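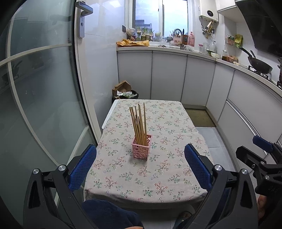 Hand-held grippers with blue textured finger pads at a table set with a holder of wooden chopsticks, in a home kitchen.

Handitz Opens Its Home Tasks Program to Visitors

KORBY – Handitz will open its home tasks program to the public on Thursday, with demonstrations of the hand-held gripper tools used to record everyday household work for robot training. Sessions will be held at the company's Korby site at 10 a.m. and 2 p.m. Admission is free.

Visitors will see how people carry out ordinary kitchen and table tasks with a gripper in each hand while a camera on the tool records the work from close range. The recordings are used to train robot arms fitted with the same type of fingers. Chopsticks, cups, jars and folded cloths are among the objects chosen for the day.

The program began in January and is run jointly with Flirkar, which supplies the finger pads, and the Gebreyes Center, which arranges recording in private homes. The partners have collected nearly 2,000 recordings to date in 13 households. All households take part under a written agreement and may withdraw their recordings at any time.

"Thin, light objects that lie at different angles remain difficult for robot arms," Handitz said in a statement. "We want residents to see how this work is done in kitchens like their own, and to put their questions to the people who do it."

Each session will open with a short talk, followed by a demonstration at the table. Guests may then try the grippers themselves under staff supervision. Children must be accompanied by an adult – the tools are sized for adult hands, and a smaller pair will be available on request.

Places are limited and should be reserved in advance through the Handitz front desk. The site is accessible by wheelchair, and parking is available behind the main building. School groups and members of the press are asked to state the size of their party when booking.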